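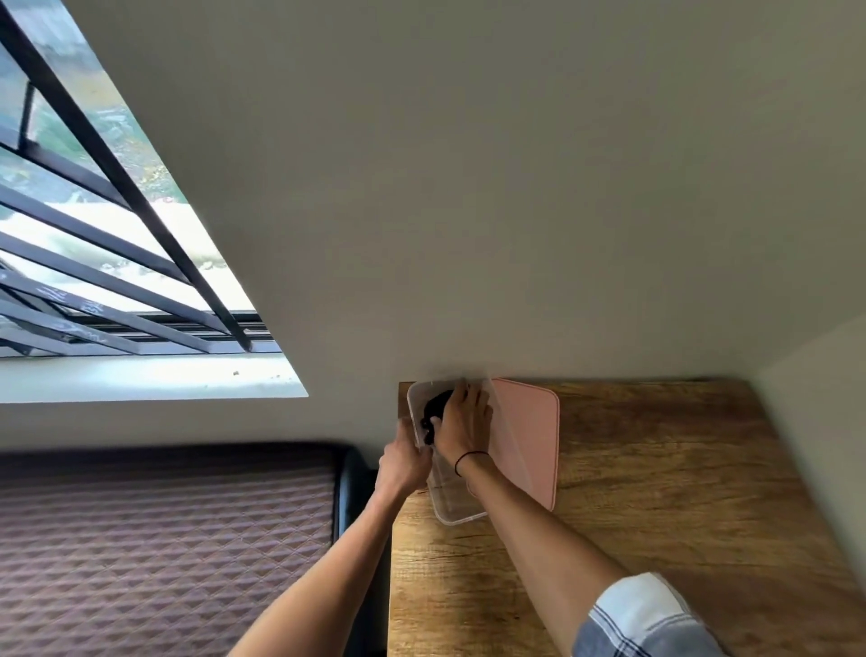 Lunach releases hand-tracking update for home manipulation work

January 31, 2026

The software team at Lunach has released a new version of Torico, its open toolkit for turning head-level video of everyday chores into training data for robot arms, and the big news is what it does when one hand covers up the other thing you care about.

Anyone who has worked with this kind of footage knows the headache. A person picks up a clear plastic box, the fingers wrap around the rim, and the tracker loses the box, the hand, or both. Clear plastic is especially rough, as the grain of the desk shows right through it and the edges come and go with the light from the window. Older versions of Torico would drop the object and pick it up again a moment later as something new, which left the planner with two boxes where there had only ever been one.

The new version keeps a running guess of where the object is and how each hand is holding it, and it carries that guess through the hidden stretch. Each hand gets its own role — one steadying, one moving — and the roles can swap partway through a task. That sounds like a small thing, but it makes a real difference for two-armed robots, which have to know which arm should stay put while the other one works on a lid.

"I watched it hold on to a see-through container for the whole clip and I think I cheered out loud," said Denise Fothergill, who leads perception at Lunach. "We'd been stuck on that one for months!"

The team tested the release on 500 clips of tidying and packing tasks recorded in ordinary bedrooms and kitchens. Lost tracks fell by some 60 percent compared with the August version. The whole thing runs on a single desktop graphics card with 8 gigabytes of memory, so small labs can try it without renting anything.

The robotics lab at Edbridge has already hooked the output up to its Leclerc motion planner and is working on four tasks, starting with closing storage boxes. Shiny metal and very thin cords still give the tracker trouble, and Fothergill's group plans to work on those next. The code and the setup guide are on the project page now.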